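Humidity and paper, again

Switched the print drawer over to silica gel in May. The old setup was a bowl of rock salt, which held moisture well enough but crept over the rim and marked the lining.

The gel is the orange indicating type, 100 g per sachet, three sachets to the drawer. A cheap hygrometer sits at the back. Before the change it read 8 points higher than the hall; now the two track each other.
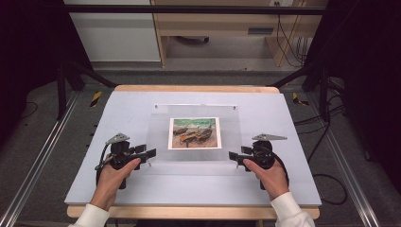 Regeneration is an oven job. I run ours at 100 degrees with the fan off until the colour returns, then seal the sachets in a jar to cool. Elie Sayegh uses a dehydrator for his and reports less scorching of the fabric.

Still to sort: the drawer front has warped and leaks air at the left corner. Foam tape is on order.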